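켄리스, 급식 준비 공정에 로봇 팔 도입… 작업자 업무는 검수와 배식 중심으로 재편

보도자료
배포 즉시 보도 가능
담당: 켄리스(Kenness) 홍보팀

단체급식 운영사 켄리스는 3월부터 어린이 급식 준비실에 로봇 팔 기반 준비 공정을 적용한다고 밝혔다. 대상 사업장은 6곳이며, 제어 소프트웨어는 파코브(Fakov)가, 그리퍼와 구동부 통합은 켈런트(Kelent)가 맡았다.

적용 범위는 통조림 및 소형 식기의 집기, 이동, 정렬 작업이다. 개봉과 가열, 알레르기 표시 확인은 종전대로 조리 인력이 수행한다. 로봇 팔은 작업자가 조리대 앞에 있을 때 저속 모드로 전환되며, 정지 후 재가동은 현장 담당자의 수동 승인을 거친다.

켄리스가 시범 사업장에서 집계한 반복 집기 작업은 하루 1834회였다. 해당 작업을 맡던 준비 인력 13명은 고용 형태와 근무 시간의 변경 없이 검수, 배식, 설비 점검 업무로 배치된다. 이에 앞서 1인당 34시간의 직무 교육을 이수하며, 교육 내용은 비상 정지, 그리퍼 세척, 오류 기록 작성으로 구성된다. 교육 시간은 전부 근무 시간으로 인정된다.

근무표도 조정된다. 오전 준비조의 시작 시각은 5시 30분에서 6시로 늦춰지고, 준비 구역과 배식 구역을 오가던 순환 근무는 사업장별 고정 배치로 바뀐다. 손목 부담이 큰 작업의 비중은 분기마다 점검해 근로자 대표에게 서면으로 통보한다.

켄리스 운영기술 책임자 은히라 에시엔(Nhyira Essien)은 "집기 동작은 설비로 이관하고 식품 상태에 대한 판단은 작업자에게 남겼다"며 "오류가 발생한 품목은 현장에서 바로 수작업으로 전환할 수 있다"고 설명했다.

품목별 동작 설정은 야우(Yau)라는 이름의 내부 관리 도구에 등록된다. 등록 항목은 용기 치수, 파지 높이, 허용 하중, 접근 방향이며, 신규 품목은 현장 작업자의 확인을 받은 뒤 운영 목록에 추가된다. 완두콩·당근 통조림처럼 뚜껑에 당김 고리가 달린 캔은 고리의 위치도 함께 기록한다. 고무 손잡이가 달린 어린이용 포크와 숟가락은 손잡이 방향을 맞춰 나란히 놓는 배치를 기준으로 하고, 조리대를 닦는 천은 집기 대상에서 제외해 작업자가 직접 관리한다. 설정 변경 이력은 사업장 단위로 보관되며 교대 시 인수인계 항목에 포함된다.

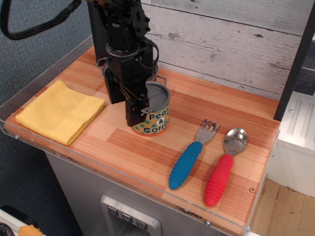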